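Handberg open day, November 25, 2024

I went to the Handberg open day expecting to be sold something, and for the first hour I was. The talk upstairs promised that Skutau, their picking model, learns "the way a child does", from watching and having a go. I asked how many goes. Liviu Roman, who was running the demo room, said 278 for the task on show, all of them gathered in simulation, and took me down to look at some.

The task is to pick up a model tank from a white surface. An operator drives a simulated arm with a hand controller, and each attempt is saved with the views from several virtual cameras. Then the objects are shuffled and the operator goes again.

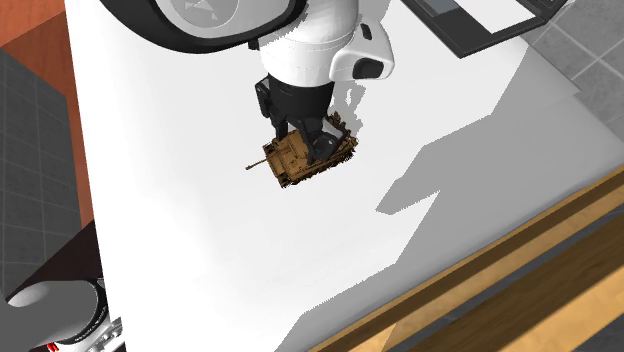

Marius Costache, in the row behind me, wanted to know why anyone would trust a simulated grasp at all, when friction is the first thing these programs get wrong and a tank has a gun barrel to snag on. Roman's reply was that the real arm would get its own, smaller set later. He didn't say how small.

I had a turn. It is slow, fiddly work, and my first 2 attempts were thrown away because I hesitated too long over the object. That bothered me more than it bothered them. If every hesitant attempt goes in the bin, the model only ever sees confident people, and I would like to know what it does when it is unsure. I was told this was "being looked at" - a phrase I heard a lot that afternoon.

The wider view is kinder to the project. There is a fair amount on the surface besides the target, and the arm's own shadow falls across it, so the model has something to ignore.

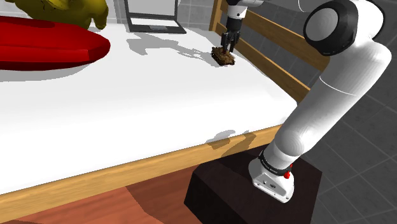 The arm over the tank, with an open laptop and other objects on the same surface.

What I couldn't get was a straight answer on variety. Irena Szulc showed me the list of objects for this room, and it has eight entries. She was frank that the lighting had not been changed since March. A policy that scores well under one set of lamps may have learned the lamps.

The close view is what operators use for the last bit of the approach. I found it easier than the wide one, though depth is still guesswork on a plain white background. 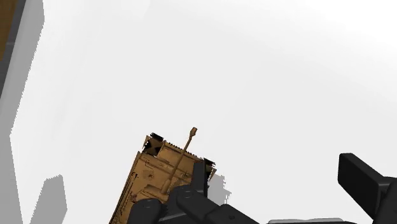

Scores, and what they leave out

The success rate on the poster was 67 per cent. I asked Bereket Tekleab whether the test positions were new or drawn from the same spread as the training ones. The same spread, he said, and he agreed it ought to be printed on the poster. I would go back next year to see if it is.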